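# Budgeting for the Second Arm

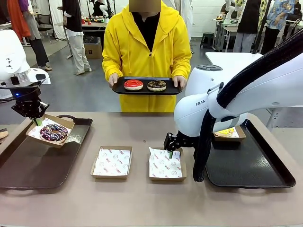
*Two arms at work with donuts and lined cardboard food trays; two more donuts wait on a black serving tray.*

When the food handling program at Liltthorpe drew up its first equipment request, the purchase price of the arms took up most of the page. The revised request, submitted in July, gives them a single line. The remainder covers grippers, finger pads, cable sleeves, tables and staff hours.

Zewditu Tilahun, who manages purchasing for the program, attributes the change to experience with small parts. Finger pads were first entered as a one-time cost. They are now budgeted as supplies, in lots of 100, alongside paper liners and food trays. The current allowance for these items is $3,092 per quarter.

The program compared proposals from two suppliers, Panemeo and Zou. Panemeo offered the lower price per arm but quoted training separately. Zou included three days of instruction and a spare gripper. The review panel asked both firms to price the same task, placing glazed donuts in lined trays, so that the figures could be read side by side.

Floor space proved harder to settle. Zerrin Yüksel, the facilities planner, recommends that buyers measure the reach of both arms together before ordering a table, and that they reserve room for people to stand on the far side. Her plan also sets aside around 10 percent of the total for changes after installation.

A decision on the maintenance contract with Vitum is still pending. Until it is signed, repairs will be charged to the general equipment account.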